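Cable rules for handheld capture stations, third revision

Our written rules for handheld capture stations had grown to 30 lines, and most of them dealt with calibration. Cables got one line: "Route neatly." I have replaced it with a section of its own. Suqin Jia reviewed the draft and I have kept her wording where it was shorter than mine.

The first change is scope. The old text covered the tabletop only. The new text covers everything between the device and the wall, including the stretch along the operator's arm and the floor behind the table. A cable pulled at the floor end moves the hand at the other end, and the recorded trajectory shows it as operator motion. We found 9 episodes in the Kekard set with a step in the wrist path that matched nothing in the task. All of them had passed review.

The second change is slack. A cable that follows the arm must allow full reach to the far edge of the table without tension at the connector. Check this before recording, with the arm extended and the device at its highest working position. Surplus goes on the floor, coiled, outside the operator's standing area. Do not leave surplus on the table.
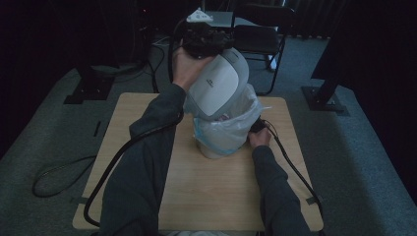
Bag and container task. One cable follows the left arm, the other crosses the table to the right.

Cables that cross the work surface are permitted if they leave by the side nearest the hand they serve. They may not pass between the operator and the object. I wanted to ban surface crossings altogether, but Jucélia Cordeiro pointed out that overhead routing on the Rultano stations swings into the head camera view, and she had the recordings to back it up. The ban is out.

Tape. Tables are fixed at both front corners. Tape is checked at the start of each session and replaced when a corner lifts. It is not to be used on cables within reach of the hands, where a taped cable turns into a fixed anchor and the slack rule no longer holds.

Stands. Feet stay flat on the carpet with no cable underneath. Move the stand or move the cable, then repeat the reach check.

The reach check takes 60 seconds. It is logged per session, and again after any change of operator, because arm length matters more than I expected when I wrote the first version.

Still open: whether bag liners need their own rule. Thin plastic shifts at a light touch, and Brodetti wants the liner reset to a marked fold before every episode. I think that removes variation we should be keeping. We will run 100 episodes each way in August and compare.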